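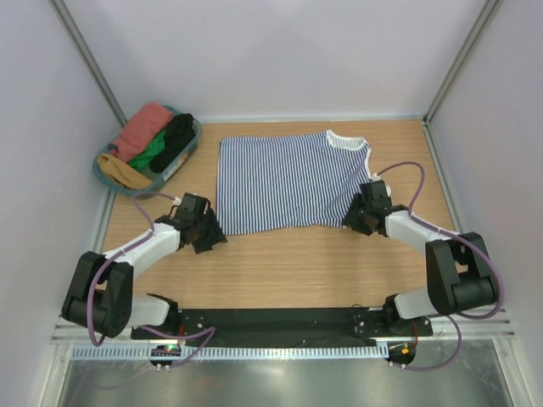

Blue and white striped shirt with a ribbed collar, laid out on the table

How do I get a musty storage smell out of cotton shirts?

Asked by Grażyna Bielecka, 2018-02-03

Hi all, hoping somebody has been through this. We moved to Metville in October and a bunch of our clothes stayed in plastic tubs in the garage until last week (my fault, I kept saying I'd get to them). No stains or spots that I can find, but everything smells like an old basement. I've washed the shirts twice with regular detergent, once warm and once cold, and they come out fine, and then the second I get warm wearing one the smell is back!

They're mostly striped cotton knits so I'm nervous about bleach. The dark stripes on one of my husband's shirts already went kind of gray years ago when I got careless. Washer is a top loader, pretty old, came with the house. Is there something I can soak them in? Or are they done for?

3 answers

Aslı Gündoğdu
They're not done for, don't toss them! I had this with a whole suitcase of my mom's things after the basement on Dulska Street got damp. What worked for me was plain white vinegar. Fill a bucket or the tub with cool water, put in 2 cups of vinegar, push the shirts under and leave them an hour. Then wash like normal but skip the fabric softener, because softener coats the cotton and hangs on to the smell. Please don't ever mix vinegar with bleach, the fumes are dangerous.

Dry them outside if you possibly can. I know it's February. I put mine on a rack by a sunny window with a fan going and that was good enough. Turn them inside out so the dark stripes don't fade, and don't put anything back in a drawer until the collars and seams are totally dry. The ribbed part of a collar takes forever, mine was still damp when the rest of the shirt had been dry for hours.

If one round doesn't do it, go again. One sweater of hers took 3.

clullov_laundry_guy
check the washer first. old top loaders get gunky under the rim and then everything you wash picks it up. run it empty on hot with washing machine cleaner, leave the lid open after. also throw out those tubs or scrub them

Figueroa55
Baking soda. Works on everything.

Comment from Grażyna Bielecka
Stuck my head in the washer and oh boy, yes, it smells in there too. Running it empty on hot right now and the vinegar soak is next. Aslı, did you rinse in between or go straight from the bucket to the machine?

Comment from Aslı Gündoğdu
Straight in, I just squeezed them out a little.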